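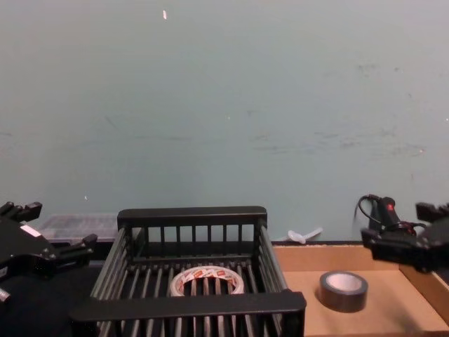

Packing Procedure, Revision Four

The Toltosville depot of Andereck closed its books on packing supplies twice a year, in March and again in the fall. Marion Gourlay did the count. She had done it under two managers and was doing it now under a third, Gaetano Bellini, who had come over from Motholm with his own forms.

The forms had a column headed Location. The old forms did not. Under the old forms a roll of tape was a roll of tape, and it was enough to say how many of them there were.

"Where is it kept?" Bellini asked.

"On the table."

"Where on the table?"

She looked at the table. Packing tape went in the black rack. It had been bought for dishes, in the years when the depot had a sink, and it had outlasted the sink. Duct tape went in the cardboard tray to the right of it. Small parts went in the clear box at the back left. None of this had been written down. The man who set it up, Ibarra, had retired before she learned his first name.

She wrote: Packing tape, rack. Duct tape, tray. Small parts, box.

Bellini read it and initialed it. The next morning he brought it back.
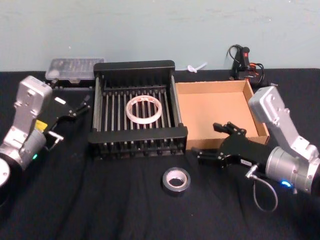 Packing table, rack and tray, October 2021.

"The duct tape is on the cloth," he said.

"Somebody used it."

"The form says tray."

"The form says where it's kept. That's where it was when you looked."

Bellini thought this over. He was a fair man and he disliked an unclear heading. He crossed out Location, wrote Assigned Location above it, and added a second column for Observed Location. The new column made the sheet too wide to print, so the type was reduced to 80 percent, and Marion had to bring her other glasses.

Revision Two covered the packing tape. An item at its assigned location was to be marked A. An item elsewhere was to be marked B, with a note. Revision Three dealt with items in use, which had no location, and allowed a dash.

She filled in the sheets. The depot sent out 126 parcels the first week and 100 the second, and the duct tape was marked B on most days. In the notes she put "cloth," and once "windowsill," and once "my coat pocket, in error."
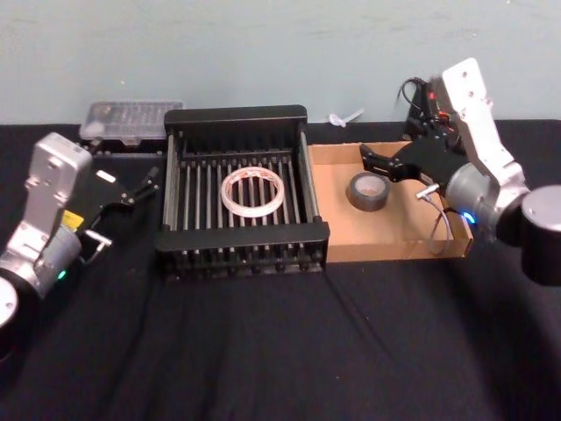
On the last day of the count she stayed after the others and went down the sheet with a pencil. Packing tape, rack, A. Duct tape, tray, A. Small parts, box, A. She had never had a full column before. She checked the table a second time, the way the instructions required, and signed.

There was one line left at the bottom, for items present but not listed. She thought about the small white plastic piece against the wall. It had been there as long as she had. It might have come off something. She had wiped the table under it many times and always put it back.

She wrote: White piece, plastic, one. Under Assigned Location she wrote: Back of table, by the wall.

Under Observed Location she wrote: Same.

Bellini initialed it in the morning and did not ask what it was for. In Revision Four, which went out to Motholm with a print run of 1,000, it is item nine.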